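Bresitz forum > Manipulation > Learning from demos
Thread: does dropping "bad" demos really help? numbers inside

tokgoz_fan
Posted Friday, 09:12
Quick one before I have to run. We've been collecting jar demos with the hand-held grippers, two per person, one each hand. Target was 1000. Then went through the lot and threw out anything with a fumble, a regrasp, a long pause. Left us with 974 so hardly brutal.

Trained the same policy on both sets. Same seed, same steps, nothing else touched. The filtered one is worse at the pick. Not by loads but it's there every time I rerun it. Anyone else seen this??

gravelpit
Posted Friday, 09:40
26 demos out of 1000 and you see a difference? I'd say noise. How many test runs per policy?

tokgoz_fan
Posted Friday, 10:05
208 each. Same start positions for both, off a printed list. So not nothing.

Setup for those asking by PM: low black table stood on the wooden board, clear jars with orange stuff in, white caps. Left hand takes the jar at the end, low down on the body, right hand waits open till it's needed.
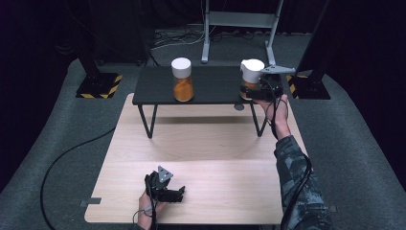

The regrasps I cut were nearly all on that end jar. Person closes too high, opens, drops down a bit, closes again. Looked messy in playback so out they went. Now the policy closes high and just sits there. Never learnt to open up and have another go I think.

mossy_lane
Posted Friday, 10:31
Well yes. You binned the only recovery examples you had. We did the same on the Jastby set, cleaned it till it was lovely and it fell over the first time a cup was out of place. Put the regrasps back, keep the pauses out.

gravelpit
Posted Friday, 11:02
Still don't buy it. One seed is one seed. Could be the 26 had more of the end jar in them and you've just shifted the balance. Nothing to do with recovery. Drop 26 clean end-jar demos instead and see if it goes the same way.

tokgoz_fan
Posted Friday, 11:15
Ok thats a fair test, hadn't thought of it. Will do a 2nd seed as well.

Jar weight might matter too, the fuller ones slip more if you grab near the neck. Didn't log which was which, sorry.

mossy_lane
Posted Friday, 11:48
@gravelpit balance wouldn't explain it closing high and stopping though? If it was just short of end-jar data I'd expect it to miss all over the place.

gravelpit
Posted Friday, 12:20
Maybe. Want to see the failures sorted by type before I agree to anything.

tokgoz_fan
Posted Friday, 16:54
Control run is going, using the Trevamico loader so it's slow. Failures by type I can do by hand over the weekend. Will post the split here, prob in a new reply so it doesnt get burried.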